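Updated Saturday, quick pass. Step 5 was out of order before, fixed now.

# Putting a holder board on a ribbed metal wall

For anybody with a bench that backs up to one of those ribbed metal panels and a pile of small parts that never goes back where it lives. One flat board, some raised holders on it, hung where you can reach it sitting down. Takes an evening. Two if you argue with yourself about the layout like I did.

## What you need

- a flat board, rounded corners if you can get them
- holders: U-shaped clips, tall rectangular frames, a square one
- masking tape, wide
- pencil, soft
- steel ruler
- small level
- rubbing alcohol and a rag that doesn't shed
- mounting strips or screws, see step 6
- a tray for the parts you're sorting

Holders came from the Vuvetti set, mostly. The parts counter at Kyriakidis has similar ones loose in a bin if you only want a couple. Total on my receipt was 29 dollars, without the board. Board was an offcut.

## 1. Dump everything out

All of it, on the bench. Not into another box.

Sort by shape, not by what it's for. Sounds backwards. But the holder only cares about shape. Thin things with a neck go in clips. Flat things stand up in a frame. Blocky things get a square opening. Anything round that rolls — tray, deal with it later.

Put aside the stuff you haven't touched in 6 months. That goes in a drawer. Wall space is for what you grab every day.

## 2. Clean the wall

Ribbed panels hold dust in the grooves. Run a dry brush down each one, top to bottom, then alcohol on the faces. Let it dry all the way. Don't skip the strip right under the top rail, greasy fingers go there every time somebody leans over.

If your panel is shiny it'll look clean when it isn't. Wipe, look at the rag, wipe again.

Check for loose sections while you're there. Press with your palm every hand's width or so. If anything flexes or clicks, tighten that first. A board hung on a loose panel rattles and you will hear it all day.

## 3. Decide the height

Sit down. Elbow on the bench. Reach forward without leaning. Where your fingers land is the middle of the board.

Not the top. Middle. I got this wrong the first time, had the upper row so high I had to stand up for it, and of course the upper row was where I'd put the things I use most.

Mark it with tape. Then leave the tape up and work a while. If you keep reaching lower than the tape, move the tape.

Leave wall above the board too. You want the top rail free so you can wipe it, and so cables coming over the back don't end up hanging in front of your holders. If you have one of those, tie it off to the side now. Do it now.

## 4. Lay out the holders on paper

Cut a sheet of paper to the board size. Set the holders on it, put the real parts in, and pretend to take each one out. You're checking for knuckles. If your hand bumps the neighbor, spread them out.

Some spacing notes:

- Clips can sit close to each other. Slot faces out, part slides in from the front.
- Tall frames want headroom. Part goes up and out, so nothing directly above.
- Square opening goes in a corner. You come at it from the side a lot and the corner leaves room for it.
- Leave a gap between the upper and lower row big enough for your whole hand, not just fingers.
- If you have two rows of clips, line the second row up under the first. Looks better, but mainly your hand learns one motion.

I do clips left, frames middle, square right. I'm right handed. Lefties flip it, I guess, haven't tried.

The board on the test wall follows that same order along the top, clips then frames then the square in the upper corner, with the second pair of clips lower down on the left:

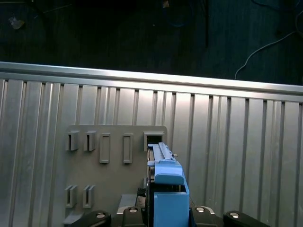
**Rostyslav Stetsiuk**
*Bench setup and fixtures, Bitumton workshop*

Gray on gray, yes. The board is darker and matte and the wall behind is bright, so the edge still shows up fine. I'd pick matte every time on a wall like that. A glossy board against a glossy panel and the holders sort of vanish under the lights, you end up feeling for them.

Anyway. Once the paper layout works, trace around each holder, number them, take a phone pic of it in case the paper gets tossed. Mine got tossed.

## 5. Fix the holders to the board

Do this flat on the bench, before the board goes anywhere near the wall. That was the thing that was out of order in the old version, sorry to anyone who followed it.

Tape the paper down on the board. Poke through at the corners of each outline with an awl or a nail. Peel the paper off. Connect the dots in pencil, lightly.

Then:

1. Dry fit all the holders on there at once. Look at it from where you sit.
2. Start with the upper row. Outside ones first, then fill between.
3. Use the ruler as a fence along the bottom edges so the row is straight. Eyeballing it does not work, you'll see the crooked one forever.
4. Lower row next, same way, checked against the row above.
5. If you're gluing: thin coat, press, weight on top, leave overnight. If you're screwing: from the back, pilot holes, don't crank it.

Screws from the back are better if you think you'll change your mind. You'll change your mind. Keep the screws short too, check the lenght against the board plus the foot of the holder before you drive even one. A tip poking through the floor of a frame will scratch every part you drop in it.

Pencil lines come off with the alcohol rag. Test a corner.

## 6. Hang it

Ribs are the anoying part. The grooves mean a strip stuck across them only touches the faces, so you get less grip than the packet promises. Ways around it:

**Strips, run vertical.** Stick them up and down along the panel faces, never sideways over the grooves. One full length strip per face does more than a bunch of short ones. Good for light parts. What I'd do on a rented bench.

**Screws into the panel.** Only if you know what's behind it. Thin metal, use the right drill bit, go slow, deburr the hole. Permanent, obviously. Ask whoever owns the wall.

**Hooks over the top rail.** If your wall has a rail along the top edge and there's a lip behind it, two hooks and a pair of straps down to the board. No holes. It swings a little unless you pin the bottom with a bit of strip, so pin the bottom.

Rosham makes a hook for this. Fits some rails, not others, measure before you buy. I bought before I measured.

Whichever you pick: level on the top edge of the *board*. Don't line up by eye to the rail. Rails can run off a bit, and from a low chair they look sloped even when they're not. Level, tape the top corners, step back, sit down, look, then commit.

Vertical check is easy though. The grooves are your plumb lines. Side edge of the board parallel to the nearest groove and you're done.

Press hard over every strip, count to 17, next one. Then leave it empty overnight. I know. Leave it anyway.

## 7. Load it

Morning after. Lightest first. Lower row, then upper. Give every clip a tug sideways with the part in it.

Too tight: file the inside of the slot, a few strokes, try again.
Too loose: a single wrap of tape on the inside of the clip. Felt works too but it picks up dust.
Frame too deep, part sinks and you can't pinch it: foam scrap in the bottom.
Square opening too big: leave it. That's the one you toss odd stuff into. Every board needs one.

Dark openings are hard to see into, by the way. A dot of white paint on the back inside face helps a lot. Paint it before you load it, not like me.

## 8. Color, labels

If the parts come in colors, use it. A bright blue part on a gray board, you find it without looking for it. If everything you own is gray or black, put a bit of colored tape on the part itself, and the same color next to its holder.

Labels: under the holder, not over. Over gets hidden by the part. Short words. I use the drawer number from the old system because there are 1,345 things in the stock list and I'm not renaming any of them.

## Stuff people asked

*Can I put two boards side by side?*
Sure. Leave a groove or two showing between them. Butting them tight means any tiny tilt shows.

*Does it work on flat wall?*
Yes and it's easier. Skip most of step 6.

*Board keeps creeping down.*
Wall wasn't clean or the strips went across the ribs. Take it off, clean, strips vertical, wait the night this time.

*Why not pegboard?*
Pegboard's fine. Hooks fall out when you grab things in a hurry and I'm always in a hurry.

*How do I get the strips off later?*
Hair dryer on low, pull slow and straight down along the face. Gunk left in the groove edges comes out with a wood toothpick and alcohol.

*What about heavy tools?*
No. Small parts only on strips. Hammers and such go on something bolted.

Will add the cut sizes when I find the notebook.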